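Hand-held gripper: jaws not meeting square, right finger lagging on close

Site: Brarkenberg
Unit: hand gripper 2, two-finger, padded jaws
Opened by: Indrek Lepik
Status: closed, one follow-up open

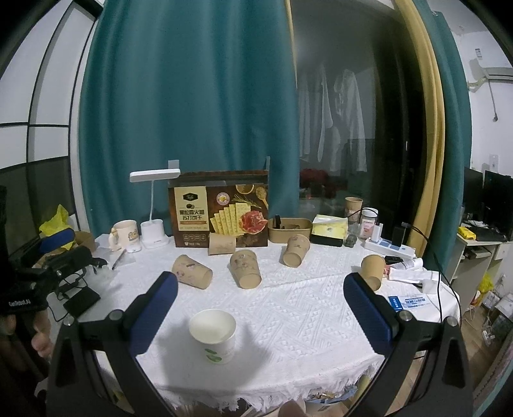 The fault first came up in November during cup work. On a slow squeeze the left finger arrives at the middle before the right one does. With a stiff object you don't notice much, because the object shifts a little and the grip evens out. With a paper cup the left pad pushes the wall in and the cup starts to lean before the right pad touches it. Open position looks fine by eye. The lag only shows in the last part of the travel.

Entry 1, 09:15
Power off, battery out. Worked the trigger by hand 40 times. The lag was there on most strokes, worse when pulling slowly. Letting go, both fingers return fully and stop together. No grinding. There is a faint click from the right side at about the same point each time.

Entry 2, 09:50
Checked the finger mounting screws with the small driver. Left side all tight. On the right, two of them turned before they bit. Nipped them up and tried again. The click has gone but the lag is still there, so the loose screws were a fault but not this fault. Marked the heads with paint pen so we can see if they move.

Entry 3, 10:30
Took both pads off. The right one had crept down towards the base of the finger and one corner had rolled under. Old glue on the finger face, uneven. Cleaned both faces with alcohol and left them to dry. While the pads were off I closed the bare fingers on a steel rule and the right one was still late, by less than before.

Entry 4, 11:20
Cover off. The linkage on the right has play at the lower pin. You can rock the finger with the trigger held still, and you can't do that on the left. The pin itself measures the same as the left one. The bush is worn oval. Service count on the handle was just past 2,000 closes when I read it, which seems early for a bush.

Asked Hong whether anyone had greased it. Answer was yes, with the general grease from the bench. The sheet from Drena says dry film only on those bushes, and what came out was grey paste with grit in it. I think that is the cause. Left side had the same paste but less of it.

Entry 5, 13:40
Right bush pressed out, new one in. I did the left as well while it was open. Both pins wiped down and refitted with dry film, no grease. New pads on both fingers, lined up against the tip and clamped for 40 minutes. Do not skip the clamping – the last set was pressed on by hand and that is probably how the right one came to creep.

Entry 6, 14:45
Cover back on, screws tightened in a cross pattern, fresh paint marks. Zeroed the opening reading with the jaws fully shut and again fully open. If you only zero it shut, the open figure drifts and the log shows a finger position that isn't real.

Entry 7, 15:10
Bench test. Slow close on the steel rule, both pads touch together. Slow close on an empty paper cup, the cup stays where it stands and the wall gives evenly on both sides. Repeated with the cup on its side and with the gripper tilted. Can't get the click back.

Reply from Harska, 15:35
Thanks. Does the same go for unit 1? It was greased on the same day.

Reply, Indrek, 15:50
Yes, please pull it. No lag on it that I can feel but the bushes will have the same muck in them. If they aren't oval they can be cleaned and put back. I've moved the general grease to the other cupboard and put the dry film in the gripper drawer.

Follow-up: order two more bushes and a sheet of pad material. Check paint marks on unit 2 before it next goes out.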